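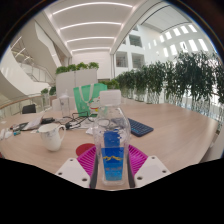
Chapitre 4
Les eaux conditionnées : origine, composition et stabilité

4.1 Objet du chapitre

Les chapitres précédents ont traité de l'eau distribuée par réseau, dont la qualité est entretenue par un résiduel de désinfectant jusqu'au point d'usage. L'eau conditionnée relève d'une autre logique. Une fois le récipient fermé, aucun traitement ne peut plus être appliqué, et la composition au moment de la consommation dépend de la composition à l'embouteillage, du matériau du récipient, de la température de stockage et de la durée écoulée.

On distinguera dans la suite trois catégories : l'eau minérale naturelle, l'eau de source et l'eau rendue potable par traitement. Les deux premières sont d'origine souterraine. La troisième peut provenir d'une ressource superficielle et subir toute la filière décrite au chapitre 3.

4.2 Acquisition de la minéralisation

Une eau d'infiltration est peu chargée à son entrée dans le sol. Elle s'enrichit en dioxyde de carbone au contact de l'horizon organique, ce qui abaisse son pH et accroît son pouvoir dissolvant. En terrain calcaire, la réaction dominante s'écrit :

CaCO3 + CO2 + H2O = Ca2+ + 2 HCO3-

L'équilibre se déplace vers la droite tant que le dioxyde de carbone dissous n'est pas épuisé. En terrain cristallin, l'hydrolyse des silicates est beaucoup plus lente et l'eau reste faiblement minéralisée, même après un long séjour. La présence de gypse entraîne une teneur élevée en sulfates, souvent accompagnée d'un excès de calcium par rapport aux bicarbonates.

Le temps de séjour moyen s'estime à l'aide de traceurs, parmi lesquels le tritium pour les eaux récentes et le carbone 14 pour les eaux anciennes. Le captage de Varnora, étudié en détail à la section 4.6, fournit un cas simple : un seul aquifère, une zone de recharge bien délimitée et une température au griffon de 31 °C. Le captage voisin de Jerkum exploite deux niveaux superposés, et l'interprétation y demande un calcul de mélange.

4.3 Lecture d'une analyse

Le résidu sec, obtenu par évaporation puis séchage à 180 °C, donne une première mesure de la minéralisation totale. Celui de Varnora s'élève à 2,250 g/L, valeur qui place cette eau parmi les eaux riches en sels minéraux. Le résidu sec est inférieur à la somme des ions dosés, les bicarbonates se décomposant en carbonates au cours du chauffage - point régulièrement oublié dans les comptes rendus de travaux pratiques.

Toute analyse doit satisfaire à l'électroneutralité. On calcule la somme des cations et celle des anions en milliéquivalents par litre, puis l'écart relatif entre les deux. Un écart supérieur à 5 % conduit à rechercher une erreur de dosage ou un ion omis. La méthode de vérification suivie ici est celle de M. Zanetti (voir bibliographie), complétée par le diagramme de Didenko pour la comparaison de séries.

4.4 Interactions avec le récipient

Le verre est pratiquement inerte aux durées considérées. Les polymères posent deux questions distinctes. La première est la perméabilité aux gaz : une eau gazéifiée perd lentement son dioxyde de carbone à travers la paroi, à une vitesse qui croît avec la température et avec le rapport de la surface au volume. La seconde est la migration, c'est-à-dire le passage dans l'eau de composés issus de la paroi ou du bouchon. Pour le polyéthylène téréphtalate, le composé le plus suivi est l'acétaldéhyde, perceptible au goût à très faible concentration.

Ces deux phénomènes obéissent à la loi de Fick et seront traités avec le même formalisme à la section 4.7. Les essais de Kulton serviront de jeu de données.

4.5 Notions à maîtriser avant de poursuivre

Équilibre calco-carbonique et pH de saturation (chapitre 2). Conversion des concentrations massiques en milliéquivalents. Diffusion en régime permanent à travers une paroi plane.

Morena Zanetti, Analyse des eaux souterraines, est citée dans tout le chapitre sous la forme abrégée « Zanetti ».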